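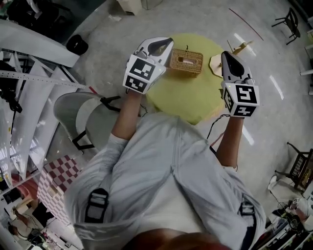 Wie lange muss der Innenpool im Haus Bravport nach der Chlorung gesperrt bleiben?
Bis der Wert zweimal hintereinander im Soll liegt, mit 4 Stunden Abstand gemessen. Vorher keine Gäste, auch keine Hausgäste von Gwenllian.

28. Februar 2020, Werkstatt Hotel Bowen

Umwälzpumpe Spa wieder laut. Lager? Gehäuse auf, Laufrad sauber, etwas Spiel auf der Welle. Ersatz bei Donov angefragt, Lieferung 12 Tage. Bis dahin kleine Stufe fahren, nachts ganz aus. Mali hat die Rezeption informiert, Whirlpool bleibt zu, Sauna läuft normal.

Zimmer 217: Beschwerde wegen lauwarmem Wasser. Am Hahn 52 Grad gemessen nach langem Laufenlassen, also Kessel ok. Vermute Rückschlagventil in der Mischbatterie. Getauscht, nochmal gemessen, kommt jetzt deutlich schneller warm. Altes Ventil liegt in der Dose über der Werkbank, bitte nicht wegwerfen, will ich aufschneiden.

Kamin im Salon: Zugklappe klemmt immer noch. Hebel gefettet, bringt nichts. Schornsteinfeger muss ran. Gwenllian Powell will das Feuer fürs Paarwochenende unbedingt haben, hab gesagt ohne Freigabe nicht. War nicht begeistert.

Dampfbad: Duftdosierung verklebt (Eukalyptus von Kosley, das dicke Zeug). Schlauch gespült, Düse über Nacht in Essigwasser. Morgen früh einbauen und Probelauf, vor dem Frühstück.

Offen:
Silikonfuge Dusche im Ruheraum
Schiefer über dem Ostgiebel, zwei Platten lose, erst bei trockenem Wetter
Filtersand bestelen, Menge mit Mali Prothero abklären
Wartungsvertrag läuft im Juli aus, Kopie liegt im grauen Ordner

Nachtrag abends: Pumpe auf kleiner Stufe hält, Strömungswächter löst aber manchmal aus. Schwelle nicht verstelt, nur notiert. Wer Frühdienst hat, bitte Anzeige ablesen und hier drunter eintragen.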